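**Lakon hand-held gripper pair, reviewed after one semester in our robotics club**

We bought the Lakon set in December with most of what we had left from the Mercado grant. The box promises "lab-quality demonstrations in minutes." Minutes of what, I'd like to know. Setup ate a whole afternoon, and the manual assumes you already own Hosent's tracking software.

The grippers themselves are decent. The jaws close evenly and a first-year can pick up a marker pen on the second try. I have less faith in the claim of 1,000 hours between repairs, as one trigger on ours was sticky after 37.

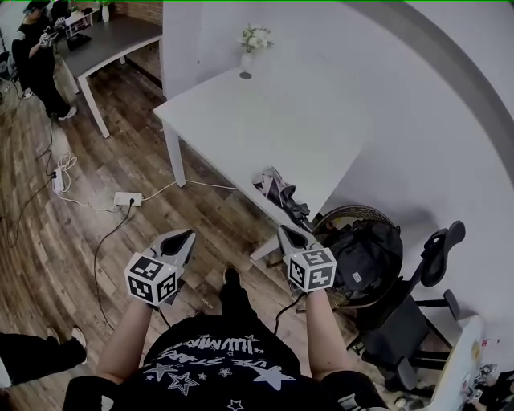 Cables are my main complaint. Lakon calls the set "portable," and then you count on having outlets wherever you work. Each gripper has its own black cable hanging off it, and with power strips on the floor as well, you watch your feet all session. The marker cubes sit under the jaws, where I'd expect them to get bumped on low tables.

Our students recorded over 500 tries for the Tukow contest, and I threw out a good share for lost tracking.

2 stars. Borrow a set before you buy one.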